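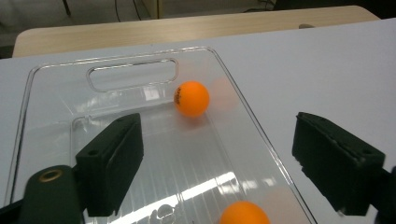

1/ We have made brooms at Pillbridge for longer than anyone in the family can prove. The oldest paper we hold is a bill for 92 brooms sold to a shipping yard, with no year on it, only the month of February. I've been asked a few times to write down the history of the shop, so I'm doing it in pieces, between orders. My desk for this is the end of the packing table. A clear plastic tray like that one, with a handle cutout at the end, is what I sort the old papers into, minus the orange ping pong balls.

2/ The first workshop was a lean-to behind a feed store. Broomcorn came in by wagon and was stacked to the rafters. The family slept in the room over the store and paid part of the rent in brooms. The feed store is long gone. The lot is a parking lot now, and the back wall of it is the old back wall of the shop.

3/ The name on the early bills is Wolach. That was the feed store's name, and the brooms went out under it because the store already had customers. We didn't put our own name on anything until the second generation took over. People in town still call a heavy barn broom "a Wolach," and I've given up correcting them.

4/ How a broom was made then, and mostly how it's made now: soak the broomcorn, sort it by length, wind it onto the handle under tension, let it dry, press it flat, stitch it, trim it. The winding is the part that takes years to learn. If it's slack at the shoulder the whole head works loose by the second winter.

5/ We have 2 foot-powered winding machines. Both are older than the building they stand in. One is used every working day. The other is used when the first one needs a part, and the part usually gets made at the machine shop on the other side of the creek, from a pencil drawing.

6/ The move to the present building came after a flood. Water stood in the lean-to for most of a week and the stored broomcorn was ruined. The family bought an old apple-packing shed up the hill, with a loading door on each side. The doors are still there. In summer we work with both open and sweep the trimmings straight out.

7/ The best year on record is in a green ledger, in my great-grandmother's handwriting: 3229 brooms. Most of them went to mills and rail depots. She kept the accounts and did the stitching too, and by every story I was told she was the fastest stitcher the shop ever had. There is one page where she has written only "No corn" across the whole month.

8/ Then came vacuum cleaners and plastic bristles, and the mills closing down. The orders drop page by page. For a long stretch the shop was one person working evenings after a day job at the cannery. The winding machines were nearly sold for scrap at that point. The buyer offered to take them only if they were delivered, and there was no truck.

9/ What kept the place open was an order from Nkuna, a theater supply firm. They wanted stage brooms — soft heads, plain handles, no paint. A small order, but they came back every season and told other people. I still make the same pattern. It's the one with the longer neck and the single band of stitching.

10/ Broomcorn is the hard part these days. Hardly anyone near us grows it, and it has to be cut by hand if you want it straight. We buy in bales and lose a fair amount to short or bent stalks. The short pieces go into whisks. The bent ones go into hearth brushes, where it doesn't matter so much.

11/ Handles we've always bought in. Ash when we can get it, maple when we can't. My grandfather tried turning his own for a while and there is still a barrel of them in the loft, all a little too thick for the winding machine. I use them as garden stakes.

12/ A few people asked about the stamp on the handle, the small one that says Stonumau. It's the name of the hill the shed stands on, spelled the way my great-grandmother spelled it. The county map has it differently. The stamp was cut once and we have never changed it.

13/ We make 22 patterns now, counting whisks and hearth brushes. The barn broom is still the one that sells. If you have an old one from us and the stitching has gone, bring it by and I'll restitch it, provided the corn is sound. Mornings are best. The side door sticks, so push.

14/ Next I'll go through the letters from the depot years. There's a long argument in them over the price of wire, and both sides kept copies.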